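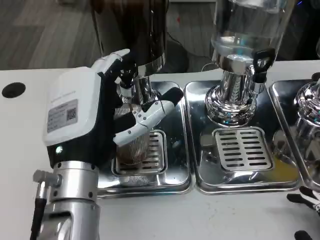
¿Qué necesita una entidad de pagos para convertirse en banco? Capital suficiente, una licencia del supervisor y sistemas que soporten una auditoría completa, y en el caso de Plokby reunir las tres cosas ha llevado 17 meses.

La empresa, que nació como monedero para comercios pequeños, abrirá sus primeras cuentas de depósito en diciembre. Al principio habrá un cupo de 4000 clientes, todos ellos usuarios actuales del monedero. El resto tendrá que apuntarse a una lista de espera.

Jin-sol Nam dirige el proyecto desde que se presentó la solicitud. Antes trabajó en Gesov, una firma de crédito al consumo, y de allí se trajo a buena parte del equipo de riesgos. «El monedero guardaba dinero de otros durante unas horas. Un depósito puede quedarse años, y la contabilidad es distinta desde la primera línea», explica.

La decisión más discutida fue la del núcleo bancario. Plokby estudió desarrollarlo por su cuenta y terminó contratando el de Okus, que ya utilizan varias cooperativas de crédito. El contrato dura cuatro años e incluye el mantenimiento. La conexión con el monedero, en cambio, se ha hecho en casa — y fue lo que más retrasó el calendario, según Nam.

El supervisor devolvió el expediente una vez. Pedía más detalle sobre los planes de liquidez y sobre qué ocurriría con los saldos si fallaba un proveedor. La respuesta obligó a firmar un acuerdo de respaldo con Hodžić, que conserva una copia diaria de los registros en un centro de datos aparte.

La oferta inicial es corta: una cuenta sin comisión de mantenimiento, una tarjeta de débito y transferencias nacionales. No habrá hipotecas ni descubiertos durante el primer año. Los comercios podrán pedir anticipos sobre sus ventas con tarjeta, con un plazo máximo de devolución de 25 semanas.

Nam no da fecha para los beneficios. El plan presentado al supervisor contempla pérdidas en los primeros ejercicios, cubiertas por los socios actuales, y una revisión del cupo de clientes cuando se cierren las cuentas del primer trimestre.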